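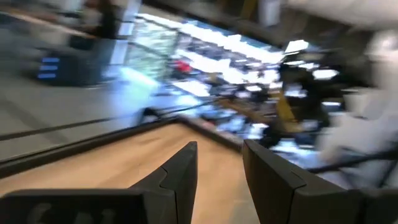
Plorkance estate gets more range, and I get to brag a bit

I'm Silvia Šimek, I look after new models at Gritbridge, and I've been itching to tell you this one! The Plorkance electric estate goes on sale in June with a bigger battery, softer rear springs and (at last) a proper spare wheel under the boot floor. You asked for it at every open day, so well done for nagging.
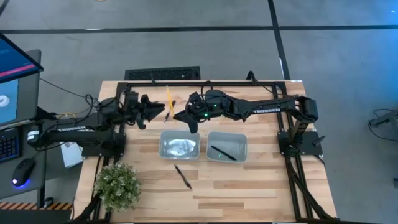 Charging is quicker too. I plugged mine in at our Ekirura depot, went off for a bacon roll and came back to find it had put on almost 100 miles in 30 minutes. The towing pack adds £3370, and before you ask, yes, it now fits with the roof bars on.
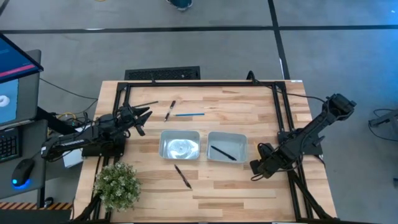 We'll have 2 cars at the Owusu showroom for test drives from 9am, one in the new dark green, which I'm very fond of. Bring your licence, bring the dog, have a go at folding the seats. Trade and press bookings go through me at the Gritbridge front desk, and I can sort out a longer loan if you want to try it with a caravan on the back.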